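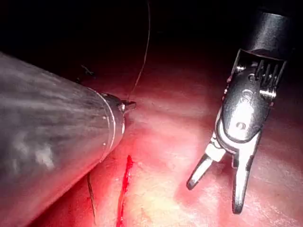
Notebook, Horkside bench, January, started 7:40 in the morning

Okay, back on the bellows leather. The goal is still the same one I wrote on the inside cover: find a way to close a split in old thin sheepskin so it stays airtight and still folds. The Okafor harmonium is the patient, and it has been sitting on the back table with its lid off long enough that I'm starting to feel guilty every time I walk past it.

First job was the paste. I made a fresh batch of the wheat one and it came out lumpy (my own fault, I answered the phone in the middle of stirring). Sieved it twice and it was fine. I also opened the tub of Vundik, the flexible glue, and it smells exactly like the last tub, so I guess it keeps. Put both on scrap skin, under the same weight, with wax paper between. Note for next time: cut the wax paper BIGGER. I spent half the morning peeling it off the edges with a thumbnail.

Then the folding rig. I set the counter to 200 folds per strip and let it run while I cleaned brushes. The paste patch started to lift at one corner by fold 76, which was a letdown, and the Vundik patch went the whole way and still lay flat. It's stiffer, though. You can feel it with your thumb, a sort of cardboardy spot in the middle of something that should feel like a glove. 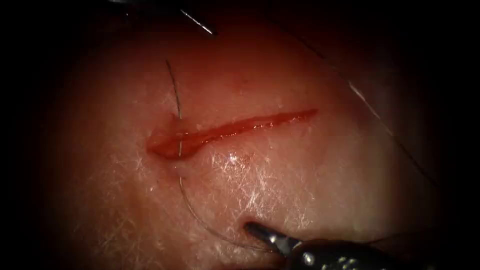
Splits in bellows leather nearly always start on a fold, and I've been too casual about where I stop the patch. I've been measuring the part that gapes and adding a little on each side, which is silly, seeing as the gape is only the end I happen to notice. Look at the red cut there: it's broad and round at the left and then runs off to the right as a skinny slit that comes down to a fine point. My splits do the same thing! The long one on the Okafor has a fat end by the hinge and a tail so thin I only found it by holding the skin up to the window. So from now on the patch gets laid out from the tip of the tail, and I mark that tip in pencil before any glue comes out.

Second round after lunch, with the new layout. I skived the patch edges down until they were practically see-through, brushed on the Vundik thin, and went back to the weights. I tried a strip of the Citik cloth too, the gray stuff, and I don't love it. It holds, but it squeaks when it folds, and nobody wants a squeaky harmonium.

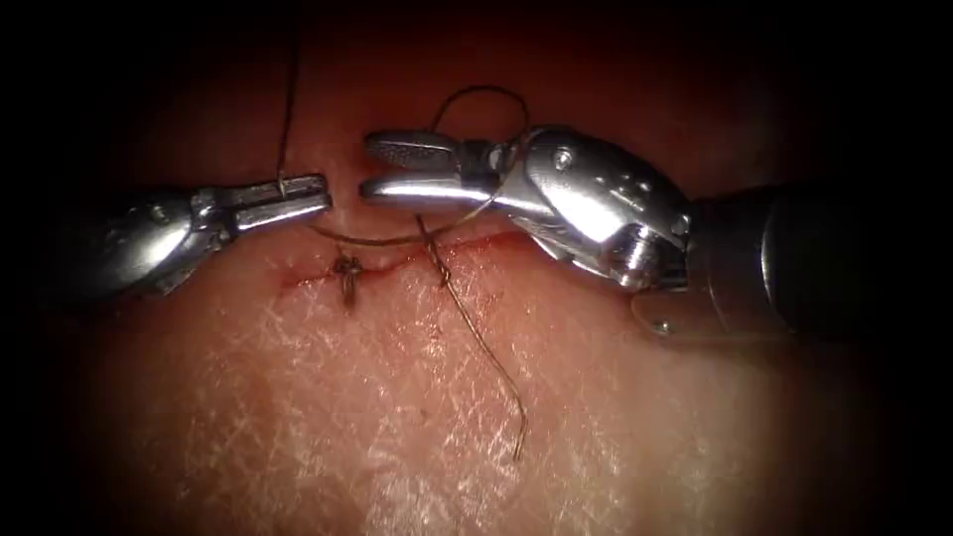
Ifeanyi Yusuf thinks I'm gluing too soon. Stitch the split shut first, Ifeanyi says, silk thread, tiny bites, then patch over the stitches, and the patch won't have to do all the pulling. My worry is needle holes. Every hole is a leak until it's covered, and old sheepskin likes to tear from one hole to the next like a stamp sheet. But I said I'd try it on scrap, so I cut two more strips and stitched one of them pretty badly.

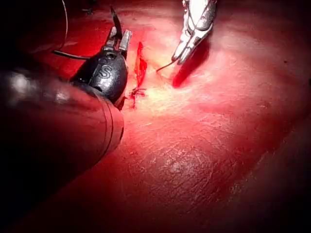 The stitched strip is on the rig now, with the counter set to 654 this time so it gets a proper beating — and so I don't have to keep going over to reset it. The unstitched one goes on after. If the Vundik runs short I'll use what's left for the Okafor and finish the scraps with paste.

To do: order more sheepskin, thin. Sharpen the skiving knife. Find out who took the good bone folder.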